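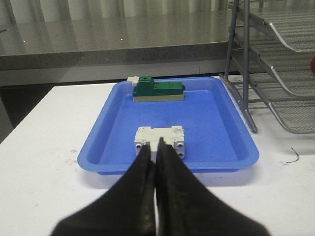
4.3 Adding the Tratis board files to an existing project

Do this after 4.2. If you skipped the toolchain check go back, the build fails later with a message that doesn't help much.

Before you start
Tratis SDK installed, project closed in the IDE. Path with no spaces in it. At least 700 MB free on the drive.

1. Unzip the board package into the boards folder of the SDK. Keep the folder name as it is.

2. Open the SDK manager, click Rescan. Wait for the list to refresh – can take 40 seconds on a network drive.

3. Open your project. Go to Project > Target > Change Board.

4. Pick Stalel rev C from the list. Not rev B, the pin map is different.

5. Click Apply. The IDE asks whether to overwrite pins.cfg. Say No if you've edited it by hand, then do step 6. Otherwise Yes and go to step 7.

6. Open pins.cfg and pins.cfg.new side by side. Copy over the lines starting with UART and CLK. Save, delete the .new file.

Note: Clock lines have to stay in the order they come in. The parser reads top to bottom and takes the last one.

7. Clean, then Build All. A plain Build leaves old objects in place.

8. Check the build log. You want "board: stalel_c" near the top. If it still says generic, repeat from step 2.

CAUTION: Do not flash an image built for generic. It sets the I/O bank to the wrong voltage and can damage teh board.

9. Connect the debug cable, then power. In that order. Click Flash.

10. Open the serial console at 115200, 8N1. Press reset. Boot banner should show up with the board name and a prompt.

If it doesn't work
Board missing from list – package unzipped one level too deep. board.json has to sit directly inside the stalel_c folder.
Error 386 – SDK older than the package. Update the SDK, rescan.
Error 600 – licence file not found. Copy it to the project root and restart the IDE.
Garbage on the console – wrong clock line, see step 6.
Flash stops at verify – unplug both cables, wait a bit, start again at step 9. Still stops, lower the debug speed under Tools > Probe.

Windows only: run the SDK manager as administrator the first time, otherwise Rescan finishes but dosen't save anything.

Pin map corrections go to Estrella Zamudio, put the board rev in the subject line. Next: 4.4, Setting up the bootloader.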